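Lamont Park (softball venue)

Lamont Park is a college and club softball ground in the town of Gresa, best known as the home field of the Gresa Herons. It seats 1091 spectators, most of them on metal bleachers behind home plate, and it has a reputation among visiting teams as one of the loudest small parks in its conference. The field hosts the Herons' regular season from February to May, a summer club league, and the Wonon Cup, a short tournament that closes the season every August.

History

The site was a hayfield on the edge of Gresa before the town leased it to the college for recreation. The first diamond had a skinned infield, a chain-link backstop and no seating at all, so families parked along the left field line and watched from their tailgates. That habit lasted so long that the grassy bank in left is still called the Tailgate, even though cars have been kept off it for years.

Permanent bleachers went in along the third base side first. The first base side followed two seasons later, together with covered dugouts, and the original 900 seats filled up almost at once for the rivalry series with Joton. A later extension behind the plate brought the park to its present size.

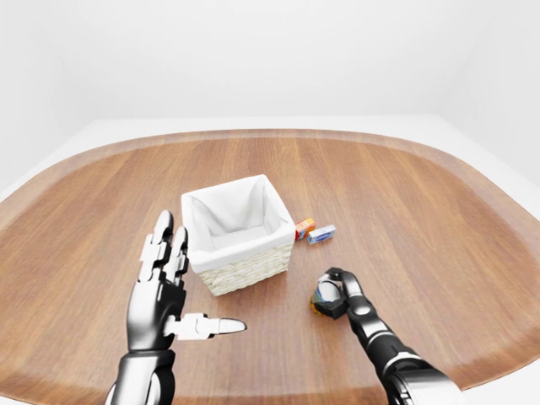 Why is the park called Lamont Park?
The name comes from Lamont Road, which runs behind the right field fence and was there long before the diamond. The college used "the Lamont Road field" on its early schedules, and fans shortened it.

Field and layout

The outfield is natural grass and the infield is a reddish clay mix that drains wonderfully well, a real blessing in a town where March can bring rain nearly every afternoon. The outfield fence is shorter down the right field line than it is in left, and left-handed hitters adore it. Pitchers answer by working the outside corner all day long, so visiting coaches often stack their lineups with slap hitters who can punch the ball the other way.

Wind matters here more than the fence does. On most spring afternoons it blows in from center, knocking down fly balls that would leave other parks easily, and then it drops away around sunset. Night games are a completely different sport! Herons fans talk fondly about "seven o'clock home runs," the ones that would have been caught at the warning track at half past three.

The bullpens sit in foul territory past each dugout, close enough to the bleachers for spectators to hear the pop of the catcher's mitt. The home bullpen backs onto the Tailgate, and it is a favorite spot for young pitchers who want to watch a rise ball from nearby.

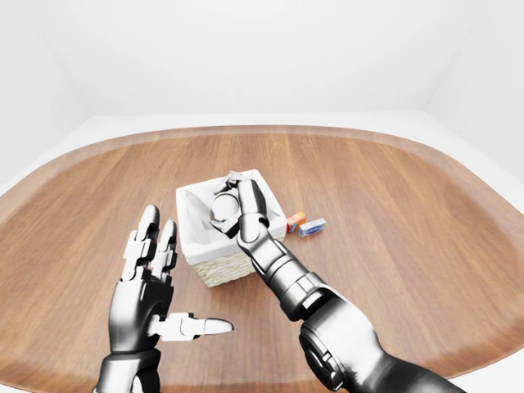
The Wonon Cup

The Wonon Cup is an invitational played over one long August weekend. It began as a friendly between Gresa and Joton club sides and grew into an eight-team knockout, with a consolation bracket so that every team plays at least 2 games. Rosters mix college players home for the summer, recent graduates and high school seniors, and that mix gives the event much of its charm. A seventeen-year-old may find herself batting behind a former conference champion.

Games last seven innings, and the usual run-ahead rule applies in every round except the final. Ties are broken by placing a runner on second base at the start of each extra inning, a rule that has produced some thrilling finishes, including a final settled by a two-out squeeze bunt in the tenth. The winning team signs the tournament's home plate, which is dug up after the last out and hung in the clubhouse beside the plates from earlier years.

Rivalry with Joton

The three-game series against Joton is the highlight of the spring. The schools are 270 miles apart, yet Joton's supporters travel in numbers and traditionally take over the first base bleachers. The two teams alternate as host, and the series winner keeps a battered yellow batting helmet until the following year. Low-scoring games are the norm, and a good many have been decided by one run in the last inning. 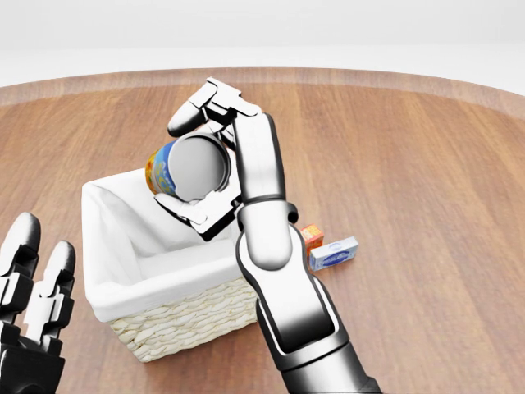
Wooden table with a curved far edge.

Traditions

Herons supporters ring cowbells when the home pitcher gets two strikes on a batter, and the sound carries clear across Lamont Road. After a home win, children are invited to run the bases, starting with the youngest. The concession stand sells a chili-topped baked potato that has been on the menu since the first bleachers opened, and it regularly sells out by the fourth inning.

Access

Parking is available in the college lot across Lamont Road, with a marked crossing near the right field gate. Gates open an hour before first pitch. The Tailgate is open to anyone with a blanket or a low chair, and admission there is free for regular season games.

See also

Gresa Herons
Wonon Cup
College softball
Fastpitch softball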